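# How Plastic Parts Get Their Shape

Look at the objects in a room. A chair seat, a bicycle helmet, a vacuum cleaner and the inside of a car door all have plastic parts with curves in them. Very few of these parts were carved or bent by hand. Most were molded. This page explains what molding is, why the parts are curved, and how a factory handles them once they are made.

## What a mold is

A mold is a hollow shape. If you have ever made ice cubes, you have used one. Water goes into the tray as a liquid, fills every corner, and becomes solid. The ice keeps the shape of the tray.

Plastic molding works in a similar way, but the plastic has to be heated first. The mold is usually made of steel or aluminum and has two halves. When the halves close, there is a thin gap between them. The gap is the shape of the part.

## From pellets to panel

The plastic arrives at the factory as small pellets, each about the size of a grain of rice. The pellets go into a funnel called a hopper. Under the hopper is a long metal tube with a large screw inside it.

1. The screw turns and pushes the pellets along the tube.
2. Heaters around the tube, together with the rubbing of the screw, melt the plastic.
3. The screw moves forward and forces the melted plastic into the closed mold.
4. Cool water runs through channels in the metal and takes the heat away.
5. The mold opens, and small pins push the part out.

This is called injection molding. "Injection" means pushing a liquid into something.

At the Cislow parts plant, one set of molds makes a long panel for the side of a small delivery cart named the Humholm. Each panel takes 70 seconds from start to finish. Most of that time is cooling. If the mold opens too early, the plastic is still soft and the panel can bend out of shape. This bending is called **warping**.

The plant makes 2000 panels before it stops the machine to clean the mold. Dust or a scrap of old plastic in the mold would leave a mark on every panel that came after it.

## Why the parts are curved

Try this with a sheet of paper. Hold it flat by one short edge. The far end droops. Now bend the two long sides up slightly, so the sheet forms a shallow channel, and hold it by the same edge. The paper stays out straight.

The paper did not get thicker. Its shape changed, and the new shape resists bending. Engineers call this **stiffness**. A curved panel can be thin and still be stiff. Thin panels use less plastic and weigh less.

Curves do other jobs as well:

- Melted plastic flows more easily around a smooth curve than around a sharp corner.
- A rounded corner is less likely to crack. In a sharp corner, the pulling and pushing forces collect in one small spot.
- A rounded end is less likely to scratch a person or catch on clothing.
- On a vehicle, air slides past a smooth shape with less drag.

Some curves are there only because the designer liked them. That is a normal part of design too.

## Why the surface looks the way it does

Some plastic is shiny and some is dull. The difference often comes from the mold. If the metal has been polished like a mirror, the part comes out **glossy**. If the metal has been given a very fine rough texture, the part comes out **matte**, the word for a surface that is not shiny.

Light explains the rest. A glossy surface sends light back in one direction, so you see sharp reflections. Polished chrome does this even more strongly — you can often see pieces of the room in it. A matte surface scatters light in many directions. Its bright spots have soft edges, and its shadows fade slowly from light to dark.

You can use this to study a shape. On a pale matte part, look for where the gray shading begins. The surface is turning away from the light there.

## Holding a long part

A long, thin part is awkward to hold. If you grip it at one end, the other end acts like a lever and tries to twist out of your hand. You can feel this with a broom. Hold it level by the tip of the handle, then move your hand toward the middle. It gets easier as your hand gets closer to the **balance point**, where the weight on each side has the same turning effect.

Support from below also matters. Squeezing alone depends on friction, and a smooth part has less of it than a rough one. A support underneath carries some of the weight, so the grip does not have to be as tight. A tight grip can mark the surface or bend a thin edge. Soft, rubbery materials are useful for this job because they spread the force over a larger area.

## Checking the part

Before a panel leaves the plant, it is checked. At Cislow the checking bench is called the Tekin table. The panel is laid on a block cut to exactly the right shape and measured at 31 points. If there is a gap where there should be none, the panel has warped.

Workers also look for **sink marks**, which are shallow dips over thick areas, and for **flash**, a thin flap of extra plastic where the two halves of the mold met. Flash can be trimmed off. Some panels with dips can be ground up and melted again.

## Words to know

**Hopper:** a funnel that feeds material into a machine.

**Matte:** not shiny.

**Stiffness:** how strongly a thing resists bending.

**Warping:** bending out of shape, often during cooling.

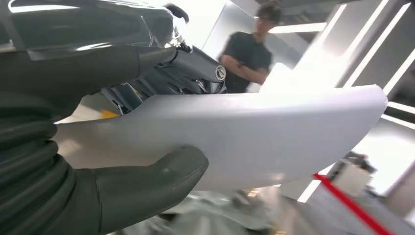 *A long white panel with a matte surface, a gentle curve and a rounded end, supported from below.*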